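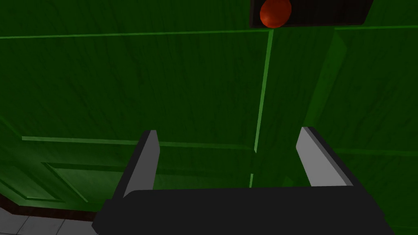 Green, with the grain still showing: a panel with raised trim.

I grew up in a house where every bit of timber was sacred. Mum oiled the skirting boards. Dad would run his palm along the sideboard when visitors came over, like he was showing them a horse. So when I rang home in September to say I was going to colour my kitchen cupboards green, there was a silence so long I thought the line had dropped out.

I blame Katalin Pap. She runs classes out of a shed in Plostitz (go for the staining, stay for the poppyseed cake) and I'd only signed up to learn how to fix a wonky drawer. Then she pulled out her sample boards and I was gone. Moss, bottle, gum leaf, a murky pond colour I still dream about! Paint sits on top of timber and hides it, she told us, but a thin stain lets the darker streaks come through, and green is kinder to them than blue or grey.

My first go was a shocker. I slapped it on at ten at night with the radio going, and by breakfast the doors looked like a footy oval after a wet final. Sanding them back took me 2 weekends and most of my good humour.

Second time around I rang Lợi Kiều at Gimus, the little joinery in Yadav, and he talked me through it. Wipe the stain off sooner than you want to. Do the grooves first with a small brush, then the flat bits, and always follow the grain, even when it wanders. He reckons he has stained 700 doors and ruined 12 of them, all before lunch. He also put me on to Candach, who'll mix you a half-litre tin if you ask nicely. Mine cost 81 dollars, which made me wince, but I've still got some left over for the laundry.

Mum visited last month. She stood in the kitchen with her handbag on, had a good long look, then ran her palm down the pantry door and asked if there was any tea.

More from Home & Shed
The great linen cupboard clean-out
Three ways with a wobbly stool
Why I gave up on white grout
Readers' letters: your worst paint jobs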